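Home | Products | Set-up Guides | Care | Contact

Gekedside Hospitality Station — Set-up Guide
Section 4: Placing and Filling the Sachet Container

This section applies to Gekedside stations supplied by Gusar for use in break rooms, waiting areas and guest lounges. It covers preparation of the tabletop, filling of the sachet container and routine restocking. Installation of the water heater and the cup rack is covered in Section 3 and must be completed first.

4.1 Before You Begin

The following items are required:

- one sachet container from the Gekedside accessory set
- sachets of the type approved for your site
- two clean, lint-free cloths
- mild dish soap and lukewarm water
- the stock card supplied with the station (Form 137)

Staff handling sachets shall wash and dry their hands before starting. Outer cartons should be opened at the storeroom and not on the serving table.

4.2 Preparing the Tabletop

1. Remove all items from the tabletop, including trays, napkin holders and signs.
2. Wipe the surface with a damp cloth, following the direction of the wood grain.
3. Dry the surface at once with the second cloth. Standing water may leave marks on wooden tops.
4. Check the area where the container will stand. Crumbs or grit under the container can scratch the finish when it is moved.

CAUTION: Do not use scouring pads, bleach or solvent-based cleaners on wooden tops. Damage caused by these products is not covered by the Gusar service agreement.

4.3 Filling the Container

1. Wash the container in soapy water, rinse it and allow it to dry fully. Paper-backed sachets will absorb any moisture left in the corners.
2. Inspect each sachet before loading. Discard any that are torn, swollen or sticky to the touch.
3. Tilt the container slightly and slide the stick sachets in lengthwise, printed side facing the guest.
4. Return the container to the level position and confirm that the sachets can be taken out singly.

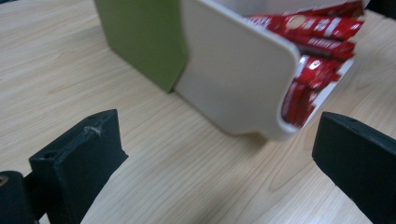 5. Stop loading before the sachets become tightly wedged. A container that is too full is difficult to use with one hand, and guests tend to pull out several sachets together.
6. Record the number loaded on Form 137 and initial the entry.

NOTE: Keep one product to a container. Where a site offers both sweetener and drink mixes, order a second container (part 284) and place the two at least a hand's width apart.

4.4 Positioning

Place the container within easy reach of a seated guest and at least 22 inches from the water heater. Steam softens the wrappers and may cause the contents to cake. Stations fitted with the Aravena side shelf may hold the container there, provided the shelf has been leveled as described in Section 3.

Avoid direct sunlight. Printed wrappers fade quickly beside a window, and guests may take faded stock to be out of date.

4.5 Restocking

1. Check the container at the start and end of each service period.
2. Take out the remaining sachets before adding new ones. Load new stock at the back and return older stock to the front.
3. Wipe the inside of the container if any powder is present.
4. Empty and wash the container once a week, or sooner after a spill.

CAUTION: Lift the container from beneath with both hands when it is full — do not drag it across the tabletop.

4.6 Storage of Spare Stock

Reserve sachets shall be kept in their closed cartons in a dry cupboard. Sites using the Nomeo ordering system may enter a reorder level of 34 sachets per container; the system will then add a carton to the next scheduled delivery. Sites without Nomeo should submit the reorder slip attached to Form 137.

Continue to Section 5: Cups, Lids and Stirrers.

Revised Feb 1, 2022

22 shares | 0 comments

© Gusar. All rights reserved. | Contact Customer Service | Back to top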